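Open Day at the Benditico Workshop, Wudport

6 January 2018
By the Clasbridge Makers newsletter desk

We had been meaning to get over to Wudport since November, when the Benditico people first wrote to say they were opening their doors, and what a lovely afternoon it was! There was coffee, there was a very good almond cake from Mendonça on the corner, and there was plenty of time to stand at the tables and ask all the things we had saved up on the drive over. Laundry was the subject of the day, and I had no idea how much there is to say about it.

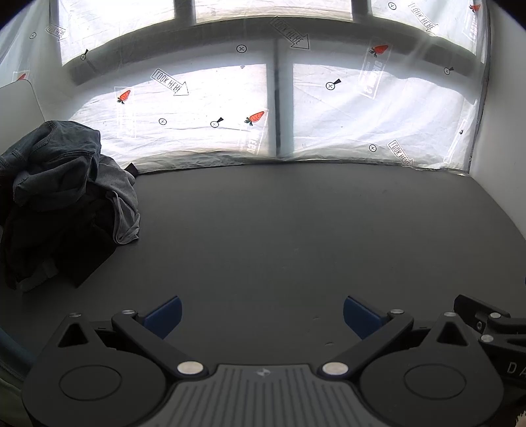

AT THE CLOTHES TABLE

Jeans on top of the heap, with a lighter gray piece hanging out from under them and black things below. Denim is a stubborn cloth for two fingers to get hold of, we were told, and I believe it (I fold enough of it at home). The fingers are spread wide open, with those dark blue pads facing each other over the tabletop.

Several of you have already asked me about the curtain. Yes, those are carrots, and yes, the arrows say LOOK HERE, backwards! I was quite taken with it and would happily have it in my own kitchen.

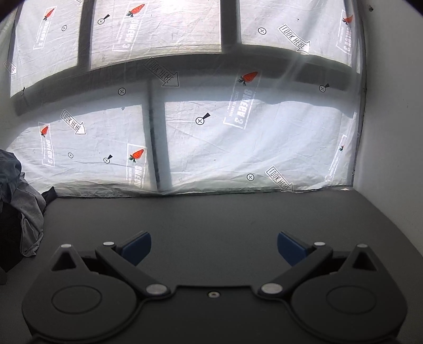
Gripper open, clothes at the left, carrots in the window.

Recent galleries
Winter Lights Walk, Clasbridge
Model Railway Weekend at Wudport Hall
Mendonça Bakery: Behind the Counter
Clock Repair Evening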